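**Ticket 106 – right gripper lets go early at the dish rack**

Opened Tuesday, February 18, 2025
Cell: Ketetska, two-arm dish station
Status: open, waiting on parts from Stidix

Hello all, and thank you for bearing with me, as I know I tend to write these long. The fault is in the rack-loading job. The gripper reports a firm hold, the arm swings over to the wires, and then the fingers open a moment before the place command is sent. We logged 18 early releases in 51 runs, which is far too many for my nerves – or for the mugs!

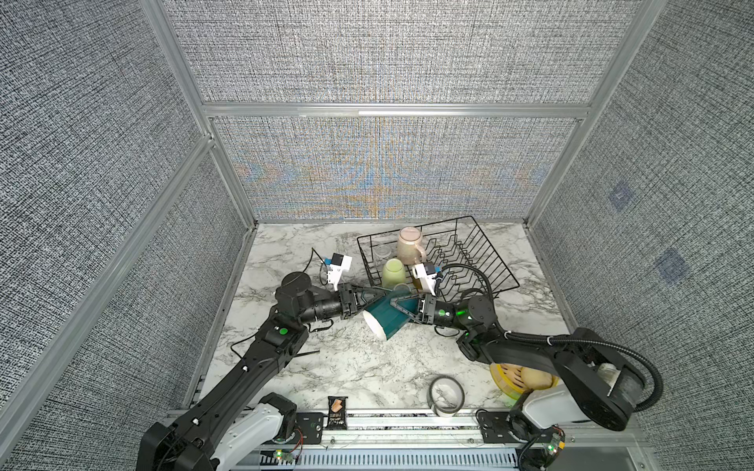 My first thought was the grip force setting, so I raised it one step and ran the job again. No change at all. I put it back where it was, so please don't worry if you see two edits in the settings history.

Next I slowed the approach to the rack and added a pause of 2000 ms before the release step.

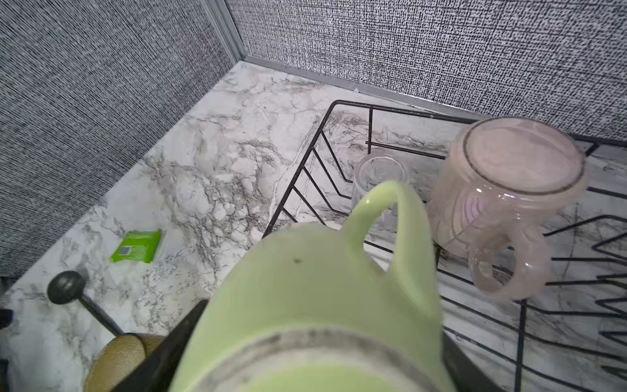

The pause did help a little, but the early openings came back once I ran both arms together. With one arm parked I couldn't get the fault to show up, and that makes me suspect the Plilanum driver is mixing up the two release signals.

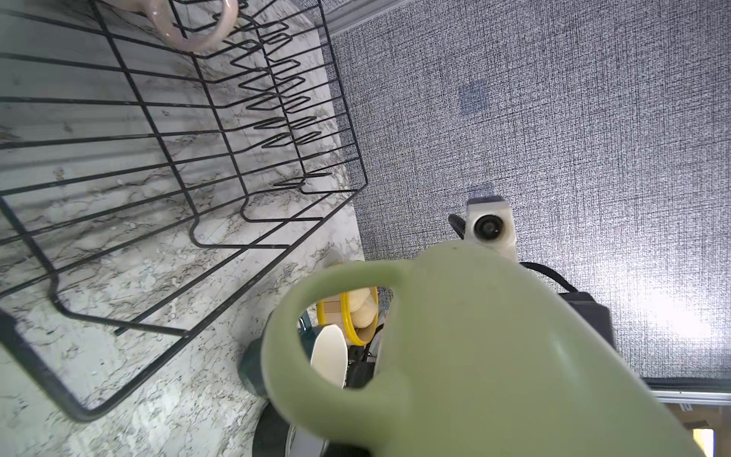 *Green mug up close, with the rack behind it.*

Until we have a fix, please run one arm at a time and keep your hands out of the cell while anything is being held over the rack. I've left the old driver on the shared drive under Witkowska in case anybody wants to compare.

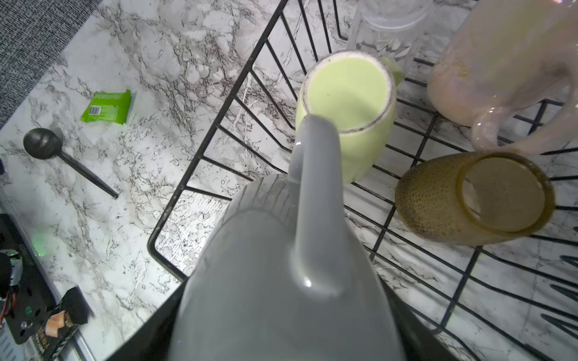 *Finger against the near rim of the green mug, in the rack.*

Still to do: swap the two signal cables, repeat the same runs, and attach both logs to this ticket.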